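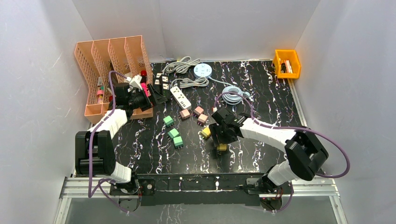 *Le plateau lundi matin, avant tri. Le porte-revues saumon est en haut à gauche.*

**Sujet : Ranger du petit bazar dans un porte-revues, hérésie ou pas ?**

**wullia_bis** — 9 septembre 2024

Bonjour à tous. Plateau noir veiné façon marbre, très chic sur le catalogue, et sur lequel je pose depuis des mois tout ce qui n'a pas de tiroir : petits cubes, multiprises, câbles enroulés, boîtes. Le porte-revues a quatre cases et pas une revue. Dans celle de gauche j'ai mis des bricoles de couleur, le reste attend une vocation.

Vous feriez quoi des câbles ? Budget modeste, amour-propre aussi.

**Bech586**

Le porte-revues, c'est pour les revues. Le petit matériel tombe au fond, tu le retrouves au déménagement suivant. Prends des boîtes plates avec couvercle et étiquette.

**Amrit MacLeod**

> Le petit matériel tombe au fond

Pas si on met un gobelet dans la case. Je fais ça depuis des années avec un modèle ajouré du même genre, et les trous sont pratiques : on y passe un serre-câble et la rallonge reste accrochée sur le côté. Par contre les cubes, non. Un cube, ça va dans une boîte.

**Bech586**

Un gobelet dans un porte-revues. Et une soucoupe dans le classeur, je suppose.

**jallholm**

Je me permets de signaler que la question portait sur les câbles.

Multiprises : vissées sous le plateau, point final. Une goulotte de chez Javenport, 5 vis, une demi-heure en comptant les jurons. Pour la fiche blanche à cordon court près du porte-revues, un crochet adhésif au mur suffit.

**wullia_bis**

Le mur est blanc et je suis locataire. Le dernier crochet adhésif est reparti avec un morceau de peinture grand comme une carte postale.

**jallholm**

Alors sous le plateau. Le proprio ne regarde jamais dessous.

**Amrit MacLeod**

Pas d'accord pour le vissage, il faut savoir ce qu'il y a sous le décor avant de percer. Bande auto-agrippante, et on en reparle en octobre.

**Bech586**

En octobre elle sera par terre avec la multiprise.

**wullia_bis**

Bon. J'essaie la bande, je garde le porte-revues, et les cubes vont dans une boîte avec étiquette pour faire plaisir à Bech. Reste à savoir si je trie par couleur.

**Bech586**

Évidemment que tu tries par couleur.

**jallholm**

Surtout pas.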